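Plendach Picture Hanging Kit review: a lot of case for the money
By Mahfuz Haque
20th January

I have hung pictures for most of my adult life with a hammer, a pencil and a tape measure, so I came to the Plendach kit in a bad mood. It costs $90. The box promises "gallery results in minutes," and the store page has 603 customer ratings, nearly all of them glowing and a good number of them written by people who say they have just opened the package. I paid for mine and used it in two rooms and a hallway before writing any of this.

What you get for your $90 is 53 pieces in a zip case. That number needs some unpacking. Most of the pieces are nails, screws and little adhesive bumpers for the backs of frames. The parts you are really paying for are a sliding rail with two marking pins, a small level that clips onto it, a stud finder and a tack hammer. The rest you could pick up loose at any hardware store with change from a ten.

The rail is the clever bit, or is meant to be. You hook the back of your frame over two sliding tabs, lock them, hold the rail up where you want the picture, check the level, and push. The pins leave two dents in the drywall exactly where your nails should go. For a frame with two hangers, one at each side, it works. I did four of those in the hallway and didn't have to redo a single one, which I can't say for my tape measure.

With a wire it is a different story. The instructions tell you to pull the wire up with the single-point tab and lock the slider "at natural tension." I have no idea what natural tension is. I guessed, and my first frame ended up nearly an inch lower than planned. The second was closer. By the third I had gone back to doing what I always do, which is pulling the wire up with one finger and measuring from my finger to the top of the frame. The finger was free.

The locks on the tabs are plastic, and one was already slipping when I took it out of the case. If you push hard enough to mark plaster, it moves. On drywall you can be gentle and get away with it. If your house is old and the walls are plaster, I would not bother with this at all.

Now the level. It clips on at the middle of the rail and it is a decent little level. I checked it against a longer Rolland level I have owned for years and the two agreed. The trouble is what it's measuring. It tells you the rail is level. It does not tell you the two hangers on the back of your frame were screwed in at the same height, and on cheap frames they usually weren't. So you can follow every step, get both dents dead level, and still end up with a tilted picture. The booklet never mentions this. You need to check the frame itself once it's up, and the clip-on level is too short to sit well on top of anything wide.

The stud finder is poor. It found a stud in the middle of my closet door. After that I used a magnet and knocked on the wall, same as ever.

I'll give the tack hammer its due. It's light, the head is a good size and the grip is comfortable. I've kept it in the kitchen drawer and thrown nothing else in there from the kit.

The hardware is mixed. The nails are fine. The larger hooks are stamped with a weight rating, but the booklet gives a lower one for the same hook, and when I wrote to Plilaseo, who make the kit, to ask which I should believe, I got back a reply thanking me for my interest and giving me case number 1297. That was in early January. I'd go by the lower figure.

The adhesive bumpers are worth a word, as they're the thing I'd tell anyone to buy whatever else they do. Two on the bottom corners of a frame will do more to stop it drifting crooked than any amount of careful marking. Doors slam, somebody dusts, trucks go by, and a picture on one nail is going to wander. The kit has plenty of them. They're also sold on their own nearly everywhere.

I borrowed the cheaper Avora kit from my sister to compare. It has a folded paper template where Plendach has the rail, and no stud finder. The template takes longer, and you do need a second pair of hands on a big frame. But the nails landed in the right place every time, with wire or without, and there's nothing in it to slip. It doesn't come with a nice case. I can live with that.

As for rows and groups of pictures, which take up most of the booklet, the kit has nothing to offer beyond the spacing marks on the rail. They stop before you've reached the far side of a medium frame. Lay everything out on the floor first and measure the gaps yourself.

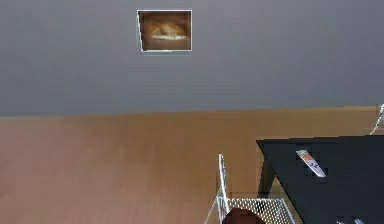
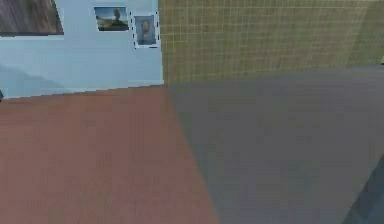

First, a single small frame hanging slightly askew on a gray wall; second, three frames in a loose row on pale blue.

Good: quick and accurate with two-hanger frames, nice hammer, honest little level.
Bad: slipping locks, vague on wire, useless stud finder, weight ratings that disagree.
Would I buy it again? No. At half the price, if they fixed the locks, maybe for somebody moving into a new place with a lot of two-hanger frames and no tools at all.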